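Vondano opens kitchen data room to train robot arms

Robotics firm Vondano has started recording 2000 examples of everyday kitchen handling at its workshop, with the first 1000 due by the end of June.

Operators guide a two-fingered arm through short jobs such as picking up a jar, moving it clear of its neighbours and setting it down again. Each run is saved with the view from the wrist camera and the arm's movements, and the learning system is then trained on the lot.

Project lead Yolandi Engelbrecht said the items were bought from ordinary grocery shops.

"We wanted labels, shiny lids and colours that sit close together, the way they do at home," she said. "A plain grey block doesn't teach it much about a pantry."

One task uses a jar of 老干妈 chili sauce with a glossy red lid, set on a white wooden tabletop near a darker red dish and a second jar with a black cap.

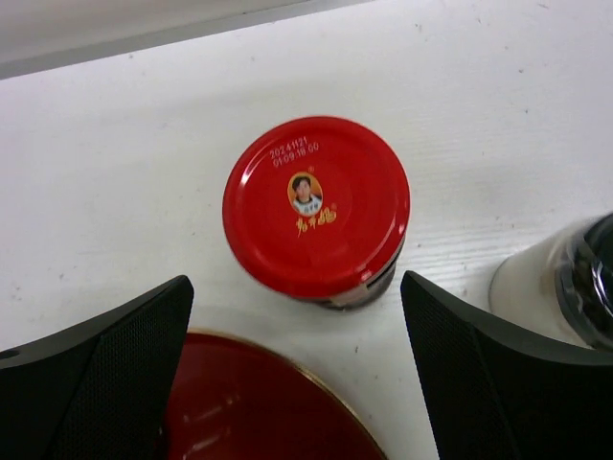 How the runs are recorded

The team has 14 operators working in short shifts, the first starting at 7 am. Items are shifted between runs so the arm does not see the same layout twice in a row – a job that takes longer than the recording itself, according to shift supervisor Sizwe Mofokeng.

Failed grasps are kept and labelled separately. Dénes Jakab, who checks the recordings, said early batches had too few of them.

"People got good at it quickly and stopped dropping things," he said. "We had to go back and ask for some harder starts."

Vondano plans to add drawers and cupboard doors once the tabletop set is finished. It has not decided whether the recordings will be released outside the company.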